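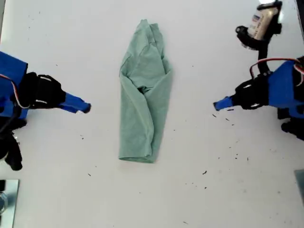
Green cloth on a white tabletop.

Friday, March 17, 2023
By Asmaa Benjelloun

Search stories Go

The Fistwood Run

The server for Cadus closed its lobby at 9 p.m. and opened the qualifier at 9:02. Elango Iyengar had 24 keys in his inventory and needed 2 more to enter the Fistwood gate. The gate took keys in one batch. If the batch was short, it kept what it was given and returned an error code, 671, with no text.

He opened the voice channel. Siham Ezzat was already in it.

"Latency?" she said.

"Forty. You?"

"Higher. I'm on my brother's connection."

They had played as a pair since July. Siham handled routes and Elango handled doors. A door in Cadus was a timed lock with a pattern of tones, and the pattern was seeded from the player's account number, so a recording of one person's door was no use to anybody else. Elango could hold a nine-tone pattern in his head. At ten tones he made mistakes.

The first key was under the mill. Siham called the turns and he took them without looking at the map. The water level rose one step every 30 seconds, and at step four the floor switch stopped responding. He reached it at step three. The key dropped, rolled, and stopped against a grate. He picked it up.

"Twenty-five," he said.

"Tarek is at the gate."

Tarek Mahrous played alone under the name Skilla. He had won the last two qualifiers and posted his settings after each one - mouse speed, field of view, even the height of his chair. Elango had copied them all for a week and then changed them back.

"Is he in?"

"He's standing there."

The last key was in the bell tower, behind a door. Elango put both hands flat on the desk before he touched the panel. The tones played once. He counted ten.

He entered nine of them and stopped. The timer showed six seconds. The tenth tone was either the low one or the one next to it. In the channel he could hear Siham's keyboard, then a television in another room, then Siham telling somebody to close the door.

He pressed the low one. The lock opened.

"Twenty-six."

The road to the gate took 70 seconds on foot. Tarek's character was still there when they arrived, facing the slot, not moving. A line of text appeared over it.

Skilla: do you have a spare

Elango read it twice. Keys could be traded until the gate closed, and the gate closed in four minutes.

"He put them in short," Siham said. "It ate the batch."

"Tarek doesn't miscount."

"Then ask him."

Elango typed the question. The answer took a while.

Skilla: gave 2 to Kamel at the mill. thought i had more

Kamel was ranked 701. Elango had never seen the name near the top of anything. He looked at the slot, then at the timer, which had gone under three minutes.

"How many does he need?" Siham asked.

"All of them, if it ate the batch."

"So we can't help."

"No."

He put in the keys. The gate accepted them and began to open, slowly, with the long grinding sound that the players had been asking the studio to shorten. Siham's character went through first. Elango waited on the threshold and typed one more line.

Elango_I: where is Kamel now

Skilla: inside

He closed the chat window and went in.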